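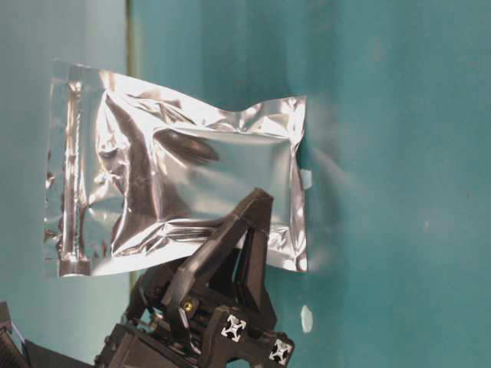 Silver foil pouch, creased and zip-style at one end. Spice by mail nearly always travels in foil.

The Freshness Racket

Mail-order spice companies say the jar in your cupboard is dead. I spent a winter and too much money trying to find out what they mean by that.

The first thing a fancy spice company does is insult the spices you already own. It does this politely. Minduvach, whose welcome email I have now received under three different addresses, calls supermarket pepper "a memory of pepper." Nasia asks you to open your oldest jar, smell it, and then "be brave." Saithong has a quiz. I took it twice, once truthfully and once as a person who had bought everything new last month, and both times I was told my cupboard needed help.

I should say that I like to cook and that I came to this with a cupboard that probably did need help. There was a tin of mace in there that had moved apartments with me. So I was a soft target, and when the ads got thick last fall I signed up for the lot. By the time I canceled the last subscription I had spent $254 on things that mostly come as seeds or dust.

What the money is supposed to buy is freshness. The word is on every website and nobody who sells it seems to want to define it. A tomato is fresh or it isn't, and most people can tell which from across the kitchen. A peppercorn is a dried fruit. It was picked, laid out, and shriveled on purpose, and it keeps because it is dried. To call it fresh is to say something about time, and I wanted to know how much time, counted from when.

Ask a simple question

I wrote to all four companies and asked for the harvest date of one product each. Petum answered first, with the name of a valley and the word "seasonal." Saithong sent me a discount code. Minduvach said its turmeric was "current crop," and when I asked which crop was current, a cheerful second person wrote back to say that turmeric is harvested once a year, in a way that suggested I might now like to leave.

Only Nasia gave me a month. It was May, for cardamom, and I was pleased until I looked at the label on the bag I had been sent, which said it had been packed on 19th March. Cardamom can't be packed before it is picked. So it was last year's May, which made my pods ten months old on the day they were sealed. That may be perfectly fine! Whole cardamom holds up well in its pod. But the page I bought it from had the word "fresh" on it 6 times, and I would not have guessed ten months from any of them.

Dario Caputo, who bought spices for restaurants for most of his working life and has since gone over to olives, laughed at me for a good while when I told him. "Packed on is when they closed the bag," he said. "You can close a bag any day you like." In his time, he said, the good importers would tell you the harvest year if you asked and the bad ones would tell you too, only it would be a different year from the one on the paperwork. He didn't think dates mattered as much as people now believe. Storage mattered. A sack left in a hot warehouse for one summer could be worse than a sack kept cool for three.

I find this persuasive, and also very convenient for anybody who would prefer not to print a date.

The matter of the grinder

There is one claim in all this that I can't knock down, so I'll give it up early. Whole spices beat ground ones. Grinding opens up the seed, the smell starts leaving, and it goes on leaving. Toast some whole cumin and crush it, put it next to ground cumin that has been sitting in a jar, and a person with a head cold could pick the winner.

But that is an argument for buying whole cumin. Whole cumin is sold everywhere. The Indian grocery near me has it in large plain bags at a price that would make Petum's accountant lie down. The trick, as far as I can see, is that the new companies compare their whole spice with the other fellow's ground one, and then put the difference down to the farm, the valley, the drying mats, the relationship.

Ah, the relationship. All four companies have relationships. There's a farmer on each website, photographed at a slight upward angle, and a paragraph on how the founder met him while traveling. I have no reason to think these farmers don't exist or aren't paid well. I'd simply like to see a number. Saithong says it pays "multiples of the market price," and multiples is a lovely word, taking in as it does everything from two to the moon. I asked. I got another discount code.

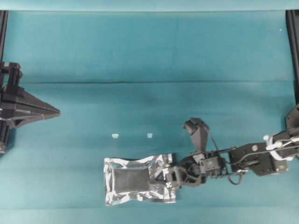 Lucie Kennedy says I have the whole thing backward. She has been getting the Minduvach box longer than I have, she wrote after I complained about it in an earlier column, and she doesn't much care what month anything was picked. She cares that she cooks with it. Before the box she owned paprika and something called Italian seasoning. Now she makes a lentil dish with black lime in it that her kids ask for by name. "You keep asking if it's fresher," she wrote. "I'm telling you I used it up. When did you last use up a jar of anything?"

It's a fair hit, and I went and looked at the mace. I still think she is describing a cooking class with a postage charge, and that if the companies sold it as one I would have nothing to write about. They don't. They sell it as chemistry.

Four peppers and a boiled potato

So I held a tasting. I boiled potatoes, which taste of nearly nothing, and served them with butter, salt and 4 black peppers: Minduvach's, Nasia's, the store brand bought whole, and the store brand bought ground. Everything whole went through the same grinder, brushed out in between. Kanako Kaneko, who is a much better cook than I am, set out the saucers so that I wouldn't know which was which, and then refused to leave until she had been allowed to taste them too.

We both put the ground pepper last. It tasted like a cardboard box that had once held something hot. We both put Nasia's first, and I want to be straight about that: it was very good, with a kind of orange-peel smell, and I would have known it again anywhere. Then came the surprise. Kanako had the store's whole pepper second, and I had it tied with Minduvach's, which costs many times as much and arrives with a card about soil.

Two people and some potatoes don't prove anything. I know that. If a company had run a test like mine and put it on a banner, I'd be the first to make fun of it. Still, it's one more test than any of the four could point me to when I asked whether they had ever tried their own product blind. Nasia said it was "an interesting idea." Perhaps it felt it had no need, and going by my saucer it would have been right.

I ran a second round with cinnamon in rice pudding and the results were a mess. Kanako liked the one I liked least. By then we were full and had begun to disagree for the fun of it - I don't put much weight on that one.
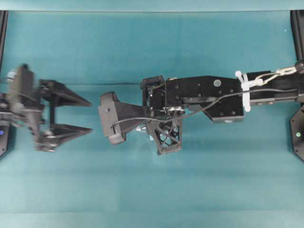

What a date would do

Coffee went through all of this first. There was a stretch when every bag said "fresh roasted" and meant nothing by it, and then some roasters began stamping the roast date on the bag, and customers learned to look for it. A bag without one now seems a little shifty. It wasn't a law that did it. A few sellers thought they would come out well from the comparison, and they did.

I put this to Buppha Luangrath, who packs chilies and galangal under contract for several small labels and was willing to talk as long as I didn't list them. She thought it could work for some spices and would be a headache for others. Lots get blended. A bag of chili flakes may hold two harvests, and there's nothing wrong with that if both are sound. Print the older date and you scare people off, print the younger and you're lying. Most of her customers, she said, deal with this by printing neither.

And would they pay her to keep the lots apart? Some had asked what it would cost. They didn't ask again.

Pongsak Chaimongkol, who has a restaurant on my side of town and goes through more white pepper in a week than I will in my life, has no patience with any of it. He buys from one wholesaler. When a bag comes in he sticks his hand in, rubs, smells, and sends it back if it's flat. He has sent back plenty. "Your problem is you can't smell it before you pay," he told me, and went back to his phone.

I've been turning that over. A pouch is sealed, a website has no smell, and the story fills up the space where your nose would be. Some of the stories are surely true. I'll go on buying Nasia's pepper, grumbling, and I'll buy my cumin in the big plain bag. Minduvach wrote this morning to say it misses me and would like to offer 2 free jars. I wrote back to ask when they were harvested.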